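Valbridge Planner - Frequently Asked Questions

Last updated 9th January

What is Valbridge?

Valbridge is the planning and replay software we use for two-arm tabletop work. It takes camera frames and joint states in, and sends arm trajectories and gripper commands out. It does not include drivers. Those live in a separate package called Gokdale, and you need both installed before anything moves.

Who maintains it?

Kelly Guerra looks after the planner and the release builds. Miłosz Jasińska looks after perception and the replay viewer. Bug reports go to the tracker, not to either of them by email.

Which cameras does it expect?

One overhead or head view and one wrist view per arm. You can run with the head view alone, but contact checks will be off and the planner will slow down near the table. If a wrist stream drops out during a run, the arm on that side holds its position and the other arm finishes its current segment before stopping.

Why does the wrist view disagree with the head view?

Usually the calibration is old. Run the calibration tool again and compare the two reprojection numbers it prints. If both are under 2 pixels, the calibration is fine and you should look at the timestamps. The wrist and head streams are matched by time, and a late head frame looks a lot like a bad mount.

Can both arms touch the same object?

Yes. Set shared_object to true in the task file. Without that flag the planner treats the second arm's contact as a collision and will refuse the path. With it set, the two grippers are planned as a pair, and you can mark each one as "hold" or "press." A hold closes the fingers. A press uses the fingertip and leaves the opening where it was.

How are soft objects handled?

As a coarse shape that gets refitted while the task runs. Bags, pouches and cloth do not keep their outline, so the fit is only trusted for a short time after each update. The default is 200 milliseconds. Raise it if your computer can't keep up, but expect the fingertips to land farther from where you asked.

What about small parts attached to a bag, like a charm or a zipper pull?

Label them as child objects. The planner can then grasp the child and still know that pulling on it may move the parent. If you label a charm as its own free object, the planner will try to lift it clear of the table and will be surprised by the load.

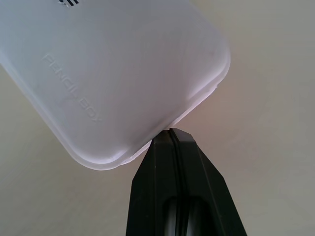
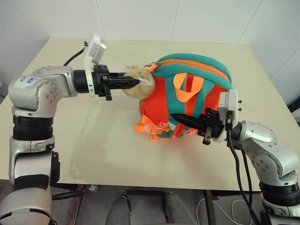
Fingertip against the rim of a pencil box, wrist view (first); two arms at a backpack, head view (second).

Why does the segmentation lose clear or frosted plastic?

The stock model depends a lot on color edges, and pale plastic on a pale table doesn't give it many. Three things help, in this order: turn on the depth edge channel, lower the mask threshold, and load the Wasilewska weights, which were trained with more translucent objects. Raised lettering in the same color as the plastic should not be used as a tracking feature. It comes and goes with the light.

How does the software decide that a fingertip is in contact?

It combines motor current with the wrist view. Either one can raise a contact flag, but a press will only be marked as confirmed when both agree. You can see the two signals side by side in the replay viewer under Contacts.

The planner says "no path" but the way looks clear. What should I check?

Check the cable margin first. Cables at the wrist are modeled as a loose sleeve, and the default sleeve is generous. Then check that the camera brackets in your robot file match the ones you have mounted - an old bracket model is the most common cause in the tickets we get. Last, look at whether the other arm is still reserving the space it used in the previous step.

Can I replay a run without the robot?

Yes. Open the log in the viewer and choose Offline. You can change planner settings and run the same frames through again. Perception results will match the original if the weights are the same. Timing will not.

How large are the logs?

With all streams on, a run takes more than 4 gigabytes. Turn off raw depth if you don't need it.

Does Valbridge work with Katudent task files?

Version 19 and later can import them. Grasp labels and object names carry over. Force limits do not, so set those by hand before the first run. We hope to have an exporter going the other way in May.

Where do I report a problem?

On the tracker. Attach the log, the task file and the robot file. Reports without a log are closed after two weeks.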